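Lallov updates its grasp planner, and the simulator gets the first try

Fri 13 August

The small software group at Lallov has put out a new version of Vitora, the planning package it has been building, polishing and now and then tearing apart since January, and the people who use it every day seem very pleased with what they have been given. The release went up this morning along with a long set of notes, a refreshed starter project and, for those who like to see things move before they read about them, a handful of tabletop tasks that run entirely in simulation.

The biggest change is in how Vitora handles the last little stretch of a placement. Earlier versions planned the whole motion as one piece, from the grasp to the moment the fingers opened, and that worked nicely for blocks and boxes that don't much mind landing a bit crooked. Cups were another matter. A tall, narrow thing with a small base will tip if it comes down at even a slight angle, and users had been writing in about it (politely, for the most part!) for as long as the forum has existed. The new version splits the job in two. The arm first travels to a point over the target, and then a second, slower planner takes over, keeps the object upright and checks its position against the target all the way down.

That second planner goes by the name of Rind, and it can be switched on by itself, without the rest of the update, for anyone who has an older project they would sooner leave alone. It has its own settings for descent speed, allowed tilt and how near to center is near enough, and the defaults are on the careful side.

To tune those defaults, the group ran the cup-and-coaster task 2,470 times in the simulator, with the starting positions, the lighting and the surface textures shuffled between runs. The old planner, given the same set of starts, failed on 389 of them. Rind brought the failures down to a level the release notes call "small enough to read one by one," and the authors did read them one by one, and have written up the more interesting cases in an appendix that is well worth an evening.

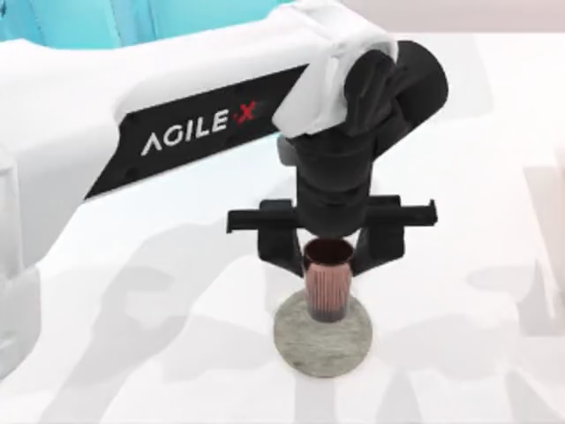

The cup-and-coaster task in simulation, with an AGILE X arm holding the ribbed cup upright over the gray coaster.

A good share of the remaining trouble had to do with seeing more than with moving. On a very bright tabletop, soft shadows from the arm could blur the outline of the target, and the perception module would settle on a center that was off to one side. The fix is a modest one. Vitora now takes its estimate of the target before the arm moves in, holds on to it, and only accepts a correction if several views in a row agree. Users who prefer the old behavior can have it back by changing one line in the settings file, and the notes say which.

There is plenty of smaller housekeeping too. The log viewer, Sulska, can finally play a run backward, a request so old that it had gathered its own thread of birthday greetings. It also draws the planned path and the path taken side by side, in two colors, so that a wobble in the wrist is easy to find without scrolling through columns of joint angles. Saved runs from the previous version open without conversion, though very long ones may take a while the first time.

The full set of 1,256 recorded simulation runs chosen for the download is available from the Lallov project page, together with the scene files and the scripts used to shuffle them. The group asks that anyone who finds a starting position that still causes a tip send it in with the random seed attached, which saves everybody a good deal of guessing.

Trials of Rind on physical arms are next on the list, and the notes are frank that the numbers from the simulator should be taken as simulator numbers until then. Contact between a cup and a hard surface is modeled in a fairly simple way, and the friction values were picked by hand. A follow-up release is planned once those trials are done, with support for handled mugs and for setting 2 objects down in sequence without replanning from scratch. Questions about the update can be posted on the project forum, where the developers have promised to keep an eye out through the weekend.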